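4. Where everyday things come to rest: surfaces in the shared homes of Dratthorpe

4.1 Why we looked at tables

Once we had finished coding the diaries, one word kept turning up in places where we had not gone looking for it, and that word was "table." People wrote about it when we asked about mail. They wrote about it when we asked about sleep, about arguments, about lost keys. Our original plan gave tables a single line in the codebook, under furniture. By the time the second coder had worked through the Wutolholm diaries, we had pulled the code apart into 7 separate ones, and we were enjoying ourselves far too much to stop there.

The full set holds 1,888 diary entries from 219 households, spread over Praltach, Dratthorpe and Wutolholm. All of them are shared households in the sense set out in Section 2, meaning that at least two adults who are not a couple and not related use the same kitchen. Entries were short, usually a few lines typed at the end of the day, and the prompt changed every Monday. We never asked anyone to tidy up or to leave things as they were. What we wanted was the ordinary drift of objects through a home, and a diary is a wonderfully good tool for catching it, provided you are patient with spelling.

Earlier work on household clutter tends to treat a surface as a kind of failure. Things pile up on it because there is not enough storage, or because the people who live there cannot agree on where things go. We started out half believing this ourselves. The diaries pushed us somewhere more interesting. In most of the homes we studied, the main table was doing a job that no cupboard could do, and the people using it knew so, even when they complained about it.

4.2 Resting, waiting and staying

We sort the objects in the diaries by how long their owners expected them to remain on a surface. A resting object has been put down by someone who means to pick it up again very soon. A waiting object needs something to happen first: a phone call, a wash, another person coming home. A staying object has simply become part of the table. The same bowl can be all three in a single week, and this movement between states is the part of the data we find most exciting.

Phones are the clearest resting objects. They are put down and taken up so often that diary keepers rarely bother to write about them unless one has gone missing. Bowls are much slower. Several writers in Praltach described a bowl that began the week with food in it and ended the week holding rubber bands, a spoon and the key to a bicycle lock. Cups fall somewhere in between. Small plastic ones in particular seem to slip past everyone's sense of ownership, and they show up in the diaries as "the little cup" or "that cup," almost never as "my cup." Figure 4 shows a tabletop with these kinds of objects.

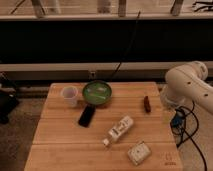
Figure 4. Wooden tabletop with a small cup, a green bowl and other objects.

Ownership matters more than we expected. When an object was clearly one person's, the others in the home were quick to move it to that person's door or chair, and it left the table within the day. When it was clearly everyone's, it went back to the cupboard or the drawer, if a bit more slowly. The objects that stayed were those in the middle, which anybody might have put down and anybody might still want. One diary keeper in Wutolholm put it beautifully: "I don't move it, in case moving it makes it mine."

That line sent us back through the whole set. We found the same thought, in plainer words, in all three places. People avoid touching a shared object because handling it carries a small duty with it, to wash it or to find its home. Leaving it alone is polite. It is also a way of waiting to see whether somebody else will claim it. We call this courteous neglect, and we think it explains far more of what sits on shared tables than laziness does - certainly more than the diary keepers themselves believed when they wrote about their housemates!

4.3 The edge and the middle

Position was a late addition to our coding. We asked each household to draw its main table once, in pencil, and to mark where things tended to gather. The drawings are a delight. Some have arrows, some have notes to housemates, and one from Dratthorpe includes a careful record of every burn and ring in the finish.

Read together with the diaries, they show a pattern we had not seen reported before. Objects with a known owner were drawn near the edge, close to that person's usual seat. Shared and half-forgotten objects were drawn farther in, or along whichever side was hardest to reach. Diary keepers described pushing things "back" or "over" to clear a space for a plate or a laptop, and very few described taking them off the table. Over time the far side fills up with the things that courteous neglect has left behind.
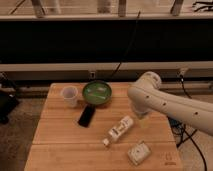
Table shape plays a part in this. Households with a round table drew a cluster at the center, while those with a long table pushed against a wall drew a strip along the wall side. Where the table could be reached from all four sides, the drawings were much less regular, and in these homes the diaries mention the table less often too. We read this with some care, as homes with room for such a table also tend to have more cupboards.

The boards themselves get a surprising amount of attention. Writers used seams and knots as landmarks, telling each other that the bills go "past the second line" or that anything left of the dark patch may be eaten. Such rules were almost never spoken aloud when a new person moved in. Newcomers picked them up within weeks by watching where things were put back, and some could draw them more exactly than the people who had lived there longest.

4.4 Comparison with the Kuusk survey

The Kuusk survey, carried out in single-family homes with a shorter diary period, asked a similar question about kitchen counters. Its respondents reported far fewer waiting objects than ours did. Two readings seem possible. Families may settle ownership faster, so that things are claimed or scolded away before they can wait. Or the counter and the table may simply attract different objects, in which case the two sets cannot be laid side by side as neatly as we would like. We lean toward the first reading, but a study of tables in family homes would settle the matter, and we would be thrilled to see someone take it on.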